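Keeping Plastic Tubs and Bowls Clear of Smells
January, by Pendo Waweru

White plastic holds on to onion, curry and fish longer than glass or steel does. Most of it comes out with baking soda. Put 3 tablespoons in the container, fill it with warm water to the rim and leave it overnight. Rinse in the morning and dry it with the lid off.

For tomato stains, wipe the inside with a little cooking oil first, then wash with dish soap. Doing it the other way around sets the orange tint. A sunny windowsill for 2 days takes care of what is left. Skip scouring pads. They leave fine scratches, and the scratches hold grease. 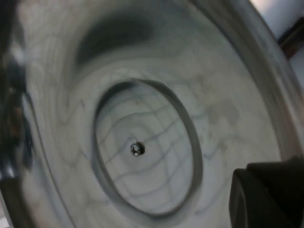
Rissanen wrote in to say that white vinegar works faster than baking soda on fish, one part to three parts water, but that the bowl needs two rinses afterward or the first batch of dough tastes of it.

Store tubs open, with a crumpled sheet of newspaper inside if they will sit for more than a week. Lids go in a separate drawer. Replace any tub that has gone sticky, as washing won't fix that.

Contact | Copyright Grimdale Household Pages | Back to top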